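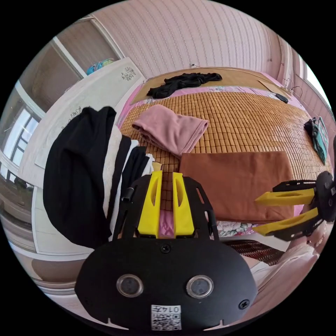
TRIDDALE, April 1, 2025 — Kitchen tips from the farm share crowd, quick ones this week. Boxes went out heavy on greens and roots.

Carrots first. Twist the tops off as soon as you get home, they pull water out of the root. Tops go in pesto or soup stock.

Kale gone limp? Trim the stems, stand it in a jar of cold water. 23 minutes does it for me, longer if its really sad.

Lovisa Bakke in Oltley writes that she freezes chard stems chopped, flat on a tray, then bags them. Good in fried rice. Will try.

Beets — roast at 300 if the oven's already on for something else. Slow but sweet. Foil, a little oil, skins rub right off after. Wear an apron.

Radishes keep best loose in water in the fridge. Change it every couple days.

Potatoes and onions, seperate shelves please. Dark for both.

Tahsin Sarkar asked about ramps. Only take one leaf per plant, leave the bulb. Chop into soft butter with salt, roll in wax paper, freeze. Slice off what you need for eggs.

Empty boxes back at the Barua stand by 4.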